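Student Project Report: Where Does the Small Stuff Go?
Everyday Design elective, November
Project partner: Tobias Lindgren
Instructor: Everett Haddad

Why I picked this

My project started with a drawer. It's the one in our hallway that has batteries, soap, tea packets, a tape measure and a birthday candle in it, and every time I open it something gets stuck in the back. The assignment was to pick an ordinary storage problem and try two solutions side by side, and I figured I already lived with the perfect problem!

Tobias wanted to do closets. I talked him out of it (closets are huge and neither of us wanted to fold anything), so we settled on small packaged things, the kind that end up on a counter because they don't belong anywhere. We called the project Mernumus, a word Tobias made up on the bus. Mr. Haddad asked us twice what it stood for and we never came up with anything good.

The setup

We wanted two very different kinds of storage. One had to be open, with tiers, so you could see everything lying there. The other had to be divided up, so each thing got its own slot and stood on end. We put them next to each other on a marble-patterned tabletop with plain pale walls on three sides, so we'd be judging the storage and not the wallpaper.
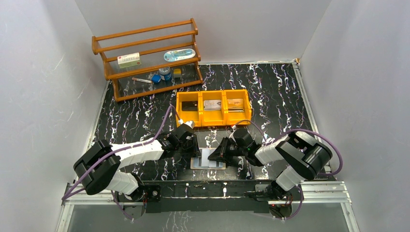
Figure 1. The tiered wooden rack and the yellow three-compartment bin, both loaded.

The rack is my favorite. It has turned rails and looks like it should be in somebody's grandmother's dining room, and I got weirdly attached to it. The middle tier got the white and green box and the oval light-blue and white container, one toward each end. The lowest tier got the little things: the tube with the red cap, the blue cup-shaped piece, a short can and the small yellow block.

The bin is about as far from that as you can get. Bright yellow, plastic, three compartments in a row. We gave each compartment one flat item, with the dark one on the left, the silver and white packet in the middle and the beige and orange one on the right. They lean back a bit against the compartment walls, and I like that more than I expected to. It's like flipping through records.

How we tested it

Our test was very simple. One person called out an item, the other one had to get it out and then put it back where it came from. Then we switched. We wrote down anything annoying: knocking something over, needing a second hand, forgetting where it went. We did 40 turns each on Thursday after lunch, and by the end I was hearing "red cap" in my sleep.

We also tried just leaving things out on the tabletop, no storage at all, as a comparison. I thought this would be the easy win for speed, and for the first few turns it was. Then the items started drifting. You put something down a little to the left, the next person puts it down a little more to the left, and pretty soon it's at the edge and you're reaching for it. 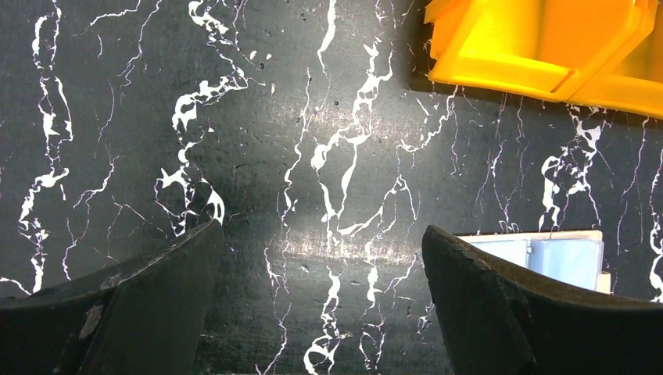
Figure 2. Close view of the tabletop surface. The white veining is strong, and there is a soft band of glare across the middle.

The tabletop itself caused more discussion than I would have guessed. It's very dark with thick white veins that branch into tiny ones, and I think it's gorgeous, but it's a busy background! Tobias kept saying pale packets got lost in it. I didn't have that problem except where the light bounces off and the black goes grayish. We put both opinions in our notes and moved on.

What we found

The bin was better for flat things, no question. You pinch the top and lift. Putting them back was just as easy, and I only mixed up the compartments once (Tobias says twice). What it can't do is hold anything chunky without wasting the whole slot.

The rack was better for odd shapes, but the lowest tier got crowded. To reach the can you have to go past the cup-shaped thing, and the tube would roll if you bumped it. I'd put the tube up a level next time, or give it a little tray.

What I'd change

I'd label nothing. We argued about labels for a whole class period and I still think the bright color of the bin does the job. Tobias is writing his own section on this and he disagrees — you can read it in his report.

I'd also like to try the rack with the bin standing on top, if it would fit. We didn't measure. Mr. Haddad suggested wall hooks for a second round, and I've already cleared out the hallway drawer to get more test items.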